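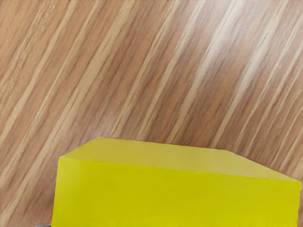
5.3 Setting up the wrist camera view in the simulator

This section covers the wrist camera on the Skodis bench cell when it is run in simulation. Finish the arm setup in 5.2 first. The same steps apply after you change the gripper model, move the camera mount, or load a new tabletop.

Before you start

The cell must be loaded and paused. You need edit rights on the cell file. If the title bar says "Read only", close the cell and open it again from the Iltus project list.

Save a copy of the cell under a new name. Camera changes take effect at once and the Undo command does not cover them.

Loading the test setup

1. Open the Cell menu and choose Load Test Setup.

2. Select "Block, yellow" as the object and "Wood, striped" as the tabletop. Leave the light at its default position.

3. Press Home. Wait until the arm status reads Idle.

4. Press Approach. The arm moves down beside the block and stops before contact.

5. Pause the simulation.

Checking the view

6. Open the Wrist Camera panel and set it to full size. The small preview crops the sides and should not be used for this check.

7. Look at the block. At the approach position it is very close to the camera, so it fills much of the lower part of the view and runs out past the bottom. You should see the pale top face and the brighter front face, with a clean crease between them.

8. Find the gripper finger. A dark grey tip should just show at the bottom of the view, to the left of the block. A thin strip is enough. If no finger shows, go to "Adjusting the mount".

9. Look at the tabletop behind the block. The stripes should stop cleanly at the far edge of the top face. If stripes show through the block, the object has loaded without its solid surface. Delete it and repeat steps 1 to 5.

Note: A bright band across the upper part of the tabletop is the light reflecting off the surface. It washes out the pale stripes and is normal with the default light. Lower the Gloss value under Tabletop if your color detection picks it up as an object.

Adjusting the mount

10. In the Wrist Camera panel, open Mount and clear the Lock box.

11. Change Tilt by 2 degrees at a time. A higher value turns the camera toward the fingers. Wait for the view to redraw before you change it again.

12. If the finger is visible but too far to one side, change Roll. Do not use Offset X for this. It moves the camera body and can put it inside the wrist housing.

13. When the finger tip shows as described in step 8, check the Lock box and press Store.

14. Press Home, then Approach, and check the view once more.

CAUTION: Do not press Send to Cell while the Lock box is clear. The mount values are written to the real controller along with the arm positions, and the arm will use them on its next start.

CAUTION: The simulated camera has no cable. Before you use new Roll values on the real arm, turn the wrist by hand through its full range with the power off and check that the cable does not pull tight.

Messages

Code 304, "Mount outside limits": the camera overlaps the wrist housing. Set Offset X back to zero and repeat from step 10.

"View not updating": the simulation is paused and Redraw on Pause is off. Turn it on under View, Options.

"No object at target": the block was not loaded, or it was moved after the Approach position was worked out. Load the test setup again.

Keeping a record

Write the stored Tilt and Roll values on the cell sheet with your initials. If the sheet and the stored values differ, use the stored values and correct the sheet. Questions about mount limits go to Relu Radu at Brandmont. For problems with the cell file, contact Vilho Hyvönen.

Continue with 5.4, Setting the grip width.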